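Magazine > Food > Features

The bread of Sendthorpe

By Kevser Dönmez

When I moved to Sendthorpe in June, I could not find a loaf which I liked. My neighbour Tyson Simard sent me to Plenel, a bakery with 2 ovens and a queue to the corner. They sell about 188 loaves in a morning, all of rye. I bought the small one, 500 grams, and ate half of it on the way home, without butter. The crust is dark and a little bitter. On the second day it is even better.

Last updated: 4 October 2025

Contact us | © Wirkuvura Magazine | Back to top 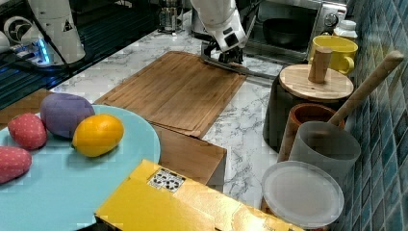
Wooden boards on a marble worktop.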